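The number everyone repeats about Plurkura is 2,000. That is how many demonstrations the team recorded by hand, and it is supposed to explain why their gripper can pick up small parts it was never trained on. I went in wanting to believe it. I came out with questions about the other number, 300, the count of test grasps behind the headline result.

Bent Eyvindsson, who runs the project out of Ladefoged, is open about how the method works. A small camera rides at the wrist. The policy sees what the camera sees and nothing else: no overhead view, no depth map, no model of the part. If the fingers close in the right place, the trial counts. 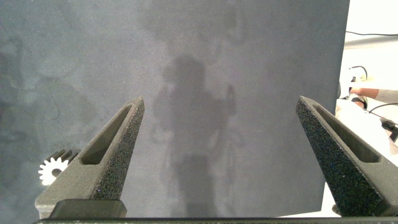 The wrist camera's view, with the gripper open and a white gear behind the left finger.

Look at the shadow. A head, shoulders, what could be a raised arm, right between the fingertips. A policy fed pictures like this may be learning gears, or it may be learning that a person stands in a certain spot when a gear is on the table. The paper doesn't separate the two.

Zane Adomaitis, who tried to repeat the work at Wustero, thinks it matters. His group moved the lamps and ran 10 parts from the original list. "We got worse results, and I can't tell you why," he says. "That's the part that bothers me."

Eyvindsson says 10 parts prove little, and he has a point. But 300 grasps in one room, under one set of lights, don't prove much either. He has promised a second round of tests at Budimby in July, with the lighting changed between runs. I'd hold off on the word "general" — at least until those are in.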